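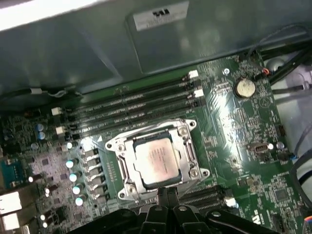
Figure 2. Interior of a desktop case at the inspection stage. The processor is seated in its socket and the four memory slots are empty.

3.2 Condition of the boards on arrival

The machines in this study came from office clearances handled by the Sostlow reuse depot between autumn and May. In all, 1,100 desktop computers passed through the depot in that period. Each was opened on the bench, and its main board was looked over before any part was taken out or replaced. The state shown in Figure 2, with a processor in place and no memory fitted, was recorded as 'part-stripped' and kept apart from complete machines in the analysis.

Memory is usually the first part to leave an office computer. The modules are held by a latch at each end of the slot and can be lifted out without tools, and they are easily sold or moved to another machine. The processor takes longer to reach. On most of the boards we handled it sat beneath a cooler, and the load plate had to be released with a lever before the chip could be lifted. Many sellers had left it where it was. Part-stripped machines made up 23 per cent of the intake, and they were more common in the loads from Dullthorpe than in those from Plera.

Inspection began with the processor. The heat spreader on top of the chip often carried marks or traces of old thermal paste, and in the case in Figure 2 there is a pinkish tint across the metal, with the printed lines on it only faint. Marks of this kind were noted but did not count against the board. Damage to the socket did count, and a board with bent contacts was sent for materials recovery unless the same model was in short supply.

The coin cell was dealt with next. We removed every cell and tested it separately, whatever the age of the machine, and fitted a new one to each board that went forward. Small cables plugged in close to the battery holder were left connected during this step where there was room to work – pulling them out early led to mistakes when the machine was put back together.

Labels on the inside of the case were copied into the record before cleaning. Some of the adhesive labels lifted or smeared when wiped, and in the first weeks of the work several were lost in this way. The later records are therefore fuller than the early ones.

Boards that passed were graded using the Vahidi scale, with one change. The original scale has a single grade for incomplete machines. We split this into two, according to whether the processor was present, as the cost of returning a machine to use differed a good deal between the two groups. The costs are set out in Section 4.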